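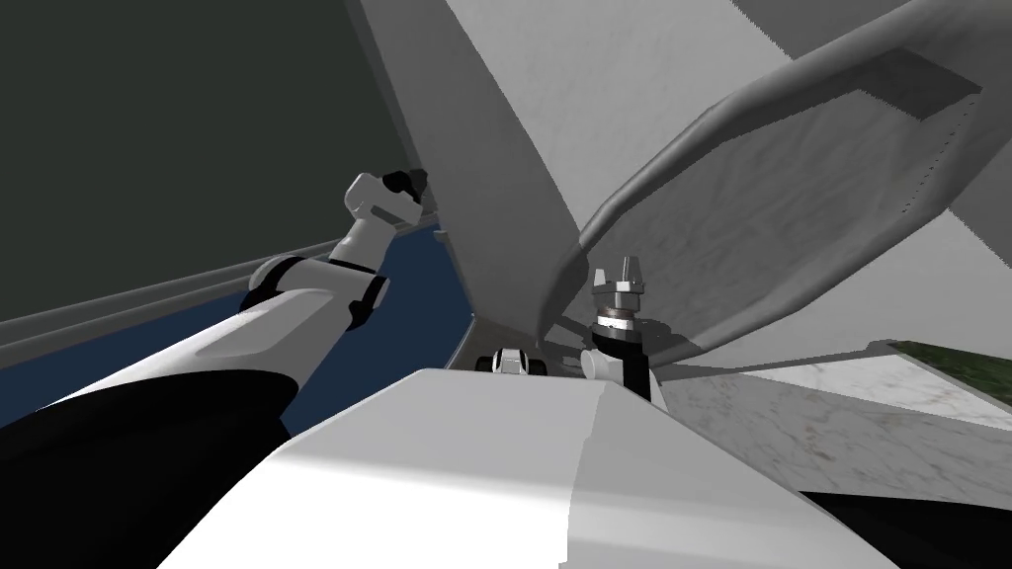
11/24/25

The letter from Rerno came again, the third since October, and this one has a picture of a smiling family standing next to a thermostat. Apparently our street has been "selected" for their home energy plan. I would like to know who did the selecting. My guess is a mailing list.

I sat down with it after lunch and read the whole thing, including the gray print on the back. They say the average household saves $900 a year. Average of what, they don't say. I pay Dinent $52 a month on the level plan, so to save $900 a year I would have to stop heating the house and then collect some money from the neighbors. I did the sum twice in case I was being unfair.

The box itself is free, in big letters. The visit to install the box is $367. There is also a line about "seasonal adjustment," which I read four times and still couldn't explain to another adult. I suspect it means the price goes up when it gets cold.

Called Dinent to ask if the two companies had anything to do with each other. Twenty minutes of piano music, then a young man who was very polite and knew nothing. He offered to send me a brochure. I said I had enough brochures. He sent it anyway, it was in my email before I'd hung up.

The house was chilly this morning, I'll admit that. The back bedroom has never been right, and I can feel the air coming in under the sill if I put my hand there. My sister thinks I should get the windows replaced and be done with it. She had hers done by Luangrath and swears by them. But she swears by everything she has paid for. She swore by the bread machine. Her living room felt the same to me as it always has, though it's true I kept my coat on.

Bought a roll of foam weatherstrip and a tube of caulk at the hardware store on Pinholm instead. The package claims it works down to thirty below, which I have no way of checking and hope never to. Did the back bedroom and the kitchen door before dark. The kitchen door now has to be slammed. I think the strip is too thick on the hinge side, so that's a job for tomorrow, along with finding the good scissors.

As for whether it's any warmer in there, I can't say. I want it to be, and I don't trust myself when I want something. I've put the little thermometer on the dresser and will write the number down at bedtime and again when I get up. I should have done it last night too, for comparison, but I didn't think of it.

Soup for supper, the lentil one. Too much pepper.

The man on the radio says a hard winter is coming. He said so last year too, and I wore the heavy boots twice. Still, I brought the shovel up from the basement and put it by the door — it costs nothing to have it there.

Bedtime: 61 in the back bedroom. The Rerno letter is in the recycling. I kept the envelope for the grocery list.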